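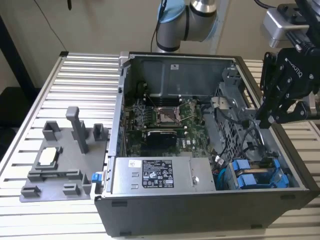
Section 4: Setting up Lidasach backups on an older office computer

Read this section before you copy anything. The Lidasach box says setup takes a few clicks. It takes an evening, and most of that evening goes to deciding what you want to keep.

This section assumes you have a working secondhand desktop, a backup drive that isn't inside it, and a wired network connection. Wireless will work until the night you need it, so treat it as a last resort.

4.1 Before you start

1. Write down what you would be upset to lose. Pascal Arnaud, who tested the first draft of this guide at the Nevwood office, had 1140 folders selected by default. He needed 12.
2. Check the size of those folders. Ignore the estimate in the Lidasach welcome window, which counts some shortcuts as if they were the files they point to.
3. Make sure the backup drive has at least twice that much free space. The program advertises compression of up to 200 percent. We have no idea what that is supposed to mean and suggest you plan for no compression at all.
4. Turn off sleep mode on the computer that will hold the backups.

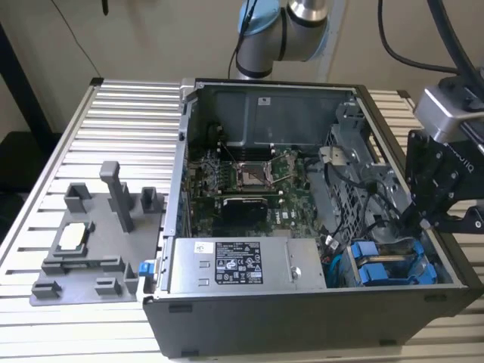

Desktop tower on its side, panel removed, CPU socket lever raised.

Note: A machine's age matters less than the state of its drive. If the drive clicks, or the health check in the system menu shows any warning, replace the drive first. A seller's "fully tested" sticker tells you that somebody owns a printer.

4.2 Making the first backup

1. Open Lidasach and choose Custom. The Recommended option backs up the program's own help files and skips most mail folders.
2. Add your folders one at a time. Adding a whole drive picks up temporary files, and these change so often that the job may never report itself as finished.
3. Under Schedule, pick a time when the computer is on and you aren't using it. We use 1:30 p.m. — lunch, in other words. The suggested 3:00 a.m. is fine if you really do leave the machine running overnight.
4. Set a password and write it on paper. There is no recovery service, whatever the sign-up page implies.
5. Click Run Now and wait for the green check mark.

Caution: The green check mark means the job ended. It does not mean your files can be read back. Do not delete any originals until you have gone through 4.3.

4.3 Testing a restore

1. Pick three files of different kinds, such as a photo, a spreadsheet and a long document.
2. Restore them to a new folder, never over the originals.
3. Open each one and scroll to the end. Sandrine Chauvin once restored a report of 144 pages that opened perfectly and stopped halfway through.
4. Repeat the test in a month, and again after every program update.

If any file fails, run the backup again with Verify switched on. If it fails a second time, suspect the cable before you suspect the software, much as it pains us to defend the software.

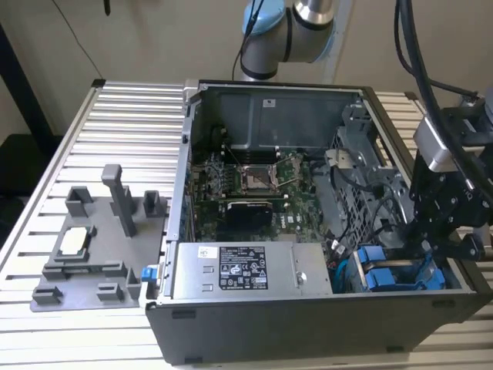 Keep at least one copy on a drive that lives somewhere else. A backup sitting beside the computer it protects will share its leaks, thefts and power surges. The same goes for a second drive tucked inside the case, however roomy it looks, and we don't accept the argument that it is safer there. Anyone working in there has more delicate things to worry about: with the processor out and the retention lever up, the gold-colored pins of the socket are exposed, and a dropped screw or a careless sleeve can bend them. Plug the backup drive in from the outside, unplug it when the job ends, and carry it home.

4.4 Settings you can leave alone

Smart Priority: no difference in our tests, on or off.
Turbo Mode: slightly slower. Leave it off.
Keep Old Versions: on. Set it to 12 and forget about it.
Mondik Cloud Link: a paid extra. Try a full restore during the trial period before you give them a card number.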